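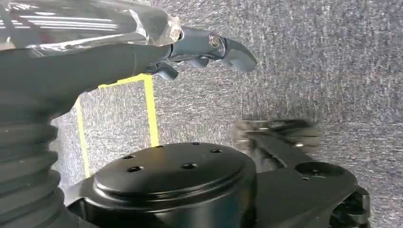
Priltwood Parts List, digest 1777
Subject: Re: Storing wheel covers without wrecking the clips
Date: 07/01/2025

Gosthorpe group wrote:

> Hi all. We finally have a dry room for the spares and want to get it
> right the first time. Right now the plastic wheel covers are in a pile
> in the corner, face down, and every time somebody wants one from the
> bottom another clip snaps. We've been offered wire racking, a big
> wooden cupboard, or some secondhand metal shelving with slots in the
> uprights. Which would you take? And does anyone have a system for the
> small trim pieces that doesn't end with all of it in one bucket?
>
> Also, do you bother labeling crates, or just open them and look?

Oh, take the metal shelving! Please take it before somebody else does. I've been waiting for a question like this since April, when we redid the spares corner here at Pirnham, and I still go in there sometimes just to look at it.

Slotted uprights are wonderful because you get to change your mind. We set our shelves up one evening, hated the heights, and had them moved again before the coffee was gone. A cupboard gives you whatever heights the cupboard maker liked (usually right for books and wrong for wheels). Wire racking is okay for boxes, but the clips on the back of a wheel cover drop through the gaps and hook on, and then you pull, and there goes another one. A solid shelf lets you slide a cover out with one hand. Ours are blue, and I've gotten very fond of blue. Gray trim shows up on it beautifully, and so does white, and a black screw that rolls away is at least findable.

Keep heavy and awkward stuff low, in crates, and give the middle shelf to whatever you're handling that day. I can't say enough about leaving yourself a working shelf! It should be at a height where you can hold a cover up and turn it around without bending, so you get a proper look at the clips all the way around the rim. On the silver ones with white clips, a broken one jumps right out at you if the light is decent.

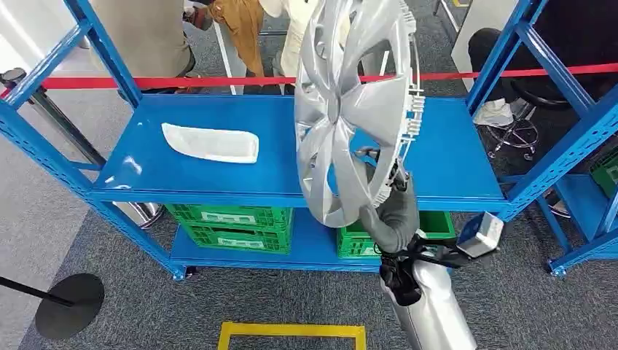 As for crates, go for the green plastic ones with open sides if you can get them. They stack, you can see a bit of what's in there, and dust falls out the bottom instead of building up. And yes, label them, always, on the front. A white label with big black marker beats anything fancy. We tried colored dots for a while and it was a lot of fun to set up, but then the person with the key to the dots went on vacation.

Someone asked last month about the Daher bins with the hinged lids. I do like them for screws and clips. For trim they're too short, and you end up with the lid resting on the part, which bends it slowly over a hot summer.

My one real regret is that we bought a box of 500 cable ties to tag the covers individually. Don't. They scratch the face when you stack things, and the tags all face the wall anyhow. A strip of masking tape on the back with the size and the year does the job and peels off clean.

If I were starting over at Gosthorpe tomorrow, I'd go in this order:

1. Get the shelving up and level before one single part comes into the room. Put a marble on each shelf if you don't own a level. It's a good ten minutes of entertainment too.

2. Decide the shelf heights using your real crates. Stack two, add a hand's width so you can lift the top one off, and set the next shelf there.

3. Sort on the floor, on an old blanket. Wheel covers in one area, long trim in another, odds and ends in a third. Everybody's odds and ends pile will be the biggest, so don't get discouraged!
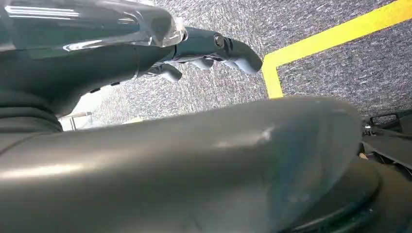 4. Wash everything before it goes on a shelf. Warm water, dish soap, a soft brush around the clips. Let it all dry overnight, clips up.

5. Check each cover for missing clips as you put it away and write the number missing on the tape. Future you will be so pleased.

6. Fill the crates only to the rim. The minute something sticks up, the next crate sits crooked and the whole stack leans.

7. Label last, after a week of using the room. You'll move things around in that week, I promise, and it saves peeling labels.

Small flat parts deserve a word too. Lay them flat on a shelf with nothing on top. We used to stand ours on edge between the crates and they took on a curve that never came out, even with a heat gun and a lot of patience.

Do send the list a note when the room is done, I'd love to know how you split up the trim. And if you end up with more uprights than shelves, we have 8 spare shelves at Pirnham that would be happy to go to a good home. You'd need to pick them up.

Pirnham spares corner

489 shares | 4 comments

Comments

clipsandcaps: The marble trick! Doing this on Saturday. My garage floor slopes so I expect a fast marble.

oldtrimfan: Disagree on washing first, I like to sort dirty so I can tell which car a part came off. Fully agree on the working shelf though.

hatchback_hank: What do you use to get old masking tape glue off if it's been on for years? Mine did not peel clean.

clipsandcaps: Cooking oil on a rag, leave it a few minutes, then dish soap. Try it on the back first.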